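How many sim demos before I train?

Meinir Ifans
I'm collecting teleop demos in simulation for a tabletop arm, and the background is a busy pipe room. I have 10 so far – all with the same backdrop. Do I keep going or start changing things now?

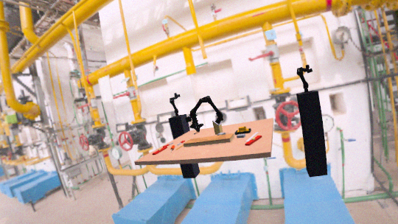
My worry is that the policy learns the wall and ignores the block. Training takes me 8 hours, so I'd rather not guess.

Edgars Paju
Change it now! I recorded 2654 on one backdrop (ugh) and had to redo most of them. Shuffle the textures and lighting every episode, and nudge the camera too.

Cyrill Zwahlen
just get more demos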